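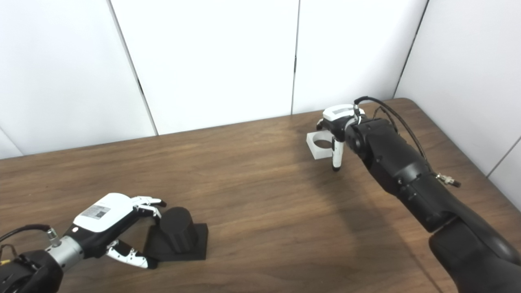

Alper Tatlı

Last updated: May

Filed under: Our Workplace, Automation

Print this article | E-mail this article

Many colleagues at Gostoncombe have asked me what is happening at the two-arm table, and what it means for the people in assembly. I work next to this table every day, so the newsletter asked me to write it down. My English is not perfect, but I will try to be clear.

The work is the one we call Gimimico, after the product family. An operator takes a part, puts it on or in another part, checks by finger that it sits well, and passes it on. It is easy work for one hour. For a full shift it is heavy for the wrists and the neck, and those of you who did it in the old hall know this better than me. Now we are teaching a part of this work to the two arms. The left one has a hand with fingers, almost like ours, and it is used with the black cylinder on its square base. The right one has a simple gripper with two fingers and it works with the clear block with the round hole.

People often ask why we did not take the same hand for both sides. I asked the same thing in my first week. The gripper is strong and does not need much care. The hand can hold a round part in more ways, but it has many joints, and each joint must be checked. If you ask me which one I prefer on a Friday-type afternoon, when everybody is tired, I will say the gripper.

What has changed for us? In assembly, 13 people had the Gimimico work in their rotation. All of them are still in the department. Nine have finished the training from Adero, which takes 26 hours and is done inside the paid shift. After it, an operator can start and stop the arms, teach a new position, and decide when a part must go back to the manual bench. The others will follow after the summer, in the order they choose between themselves.

The manual bench stays. I write this in its own sentence because I heard the opposite in the canteen. Small orders and all repairs are still done by hand, also the Vasseur parts, which come with so many differences between one and the next that I would not give them to any arm today.

Not everything is better. When you do the work with your own hands, you feel immediately that a part is wrong. When you watch, you must notice it with your eyes, and watching is also tiring, in another way. Some colleagues told me they go home with less pain in the shoulder but more in the head. For this reason we agreed that nobody stays at the table longer than 60 minutes before changing place. I would like it to be shorter, and we will speak about it again with the shift leads.

Also the talk is different. At the bench we sat face to face and we talked while we worked. At the table one person stands alone with the screen. I miss the talking, and I am not the only one. We have asked to move the second bench closer, so that the operator is not so separated from the others.

If you want to see the arms at work, you can come at 2 p.m., after the shift change. Please stay behind the yellow line and leave your cup outside. Questions about the training or the rotation can be given to me directly or left in the box by the assembly office.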